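ファルカノ小型二輪 販売・整備網整備事業 中間報告(7月分)

ジストフ事務局より、助成元のゼシエル基金ご担当の皆様へ報告いたします。いつもご支援をいただき、ありがとうございます。

1.販売の状況
通勤用の小型バイク「ファルカノ110」は、発売から今月末までの累計で3,828台を販売しました。当初の計画より少し遅れています。理由の一つは、北部の二つの販売店で開店の許可が遅くなったことです。この二店は先月から営業を始めましたので、来月の数字は今月より良くなると考えています。

お客様からの質問では、燃費と部品の値段に関するものが多いです。燃費については、カタログの値と実際の道路での値の違いを、店頭で正しく説明するように各店へお願いしました。

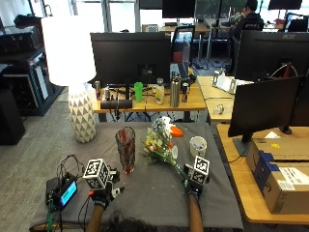 花束と花びん、テーブルの上で

2.整備士の研修
ハダディン研修所で、整備士の研修を続けています。今までに145名が基礎コースを終わりました。キャブレター車の経験が長い方には、電子制御の燃料噴射の診断がまだ難しいようです。そのため、診断の授業を半日から一日に延ばしました。実習用のエンジンは足りていますが、診断機は二人で一台を使っている状態です。

3.部品の供給
ブレーキパッドとチェーンは、注文から店に届くまで5日になりました。前回の報告では9日でしたので、この点は改善しました。一方、クラッチケーブルは仕入れ先を変更している途中で、在庫が少なくなっています。新しい仕入れ先の見本は検査中です。

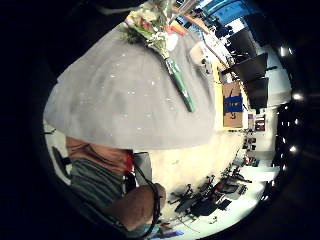

グレーの布の上に置いた花束

4.予算の使用
倉庫の棚と工具の購入は、予定の金額の中で終わりました。輸送費は燃料の値上がりのため、予定を超える見込みです。研修の教材費に残りがありますので、その一部を輸送費に移すことをお認めいただけるでしょうか。金額の表は別紙に付けました。

5.来月の予定
・北部二店の在庫の確認
・クラッチケーブルの検査結果の報告
・中級コースの募集開始
・無料点検会の実施(南部の三店)

無料点検会では、空気圧、オイル、灯火類の三つを先に見て、時間がある場合はチェーンの張りも調整します。案内のはがきは、購入者の皆様にもう発送しました。

予算の移動につきましては、次の輸送契約の前にお返事をいただけますと大変助かります。どうぞよろしくお願いいたします。

ジストフ事務局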